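Dual-Arm Sorting Cell, Urau Workshop
Pre-Shift Safety Checklist with Comments
Inspection of Saturday, April 16, 2022
Revision in use: Koivisto checklist, issue 6

Marking: OK / OK with comment / Open. An open item in section 1 or 2 means the cell does not run.

1. Mounting and arms

1.1 Base plates tight, witness marks aligned on all bolts. OK.
1.2 Joint caps seated, no cracks. OK.
1.3 Arm not in use parked outside the shared work area. OK with comment. The parked position is taught but is not locked in the program. Lock it before the next program release.
1.4 Status lights at both bases checked against the controller state. OK.

2. Stops and speed

2.1 Emergency stop tested from each operator position. OK.
2.2 Reduced speed active with a person inside the floor marking. OK with comment. Limit is set to 25 percent. The old card on the Sesudbridge cell gives a different value and should not be copied over.
2.3 Restart requires a deliberate reset at the pendant. OK.

3. Gripper

3.1 Finger pads free of cuts and glaze. OK.
3.2 Grip force matched to the part. OK with comment. Housings with switches or buttons are to be gripped on the body. Pads were last changed in August and are due.
3.3 Part retained on loss of power. OK. Held for roughly 4 minutes, then released by hand.

4. Cables

4.1 Gripper cable has slack through the full wrist rotation. OK.
4.2 No cable lying on the table within reach of a moving arm. Open. Cables may leave the base toward the near edge only, and must be clipped. Clips ordered.
4.3 Floor cables covered where people walk. Open. Same order.
4.4 Rear bench wiring sorted and labeled. OK with comment. Labels missing on several adapters - trace before unplugging anything.

5. Table and parts

5.1 Parts tray inside the taught pick area. OK.
5.2 Electrical parts for sorting are disconnected and carry no charge. OK.
5.3 Hand tools and toolboxes outside the arm path. OK with comment. A closed toolbox may stay on the table only if it is entered in the program as an obstacle. If it is moved, the entry is void - teach it again.
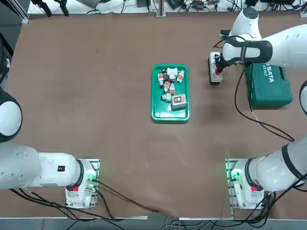
5.4 Table surface clean, no oil or loose screws. OK.

6. Sign-off

6.1 Items 4.2 and 4.3 carried to the next inspection. Running permitted at reduced speed until closed.
6.2 The Bekum line uses its own form. Do not file the two together.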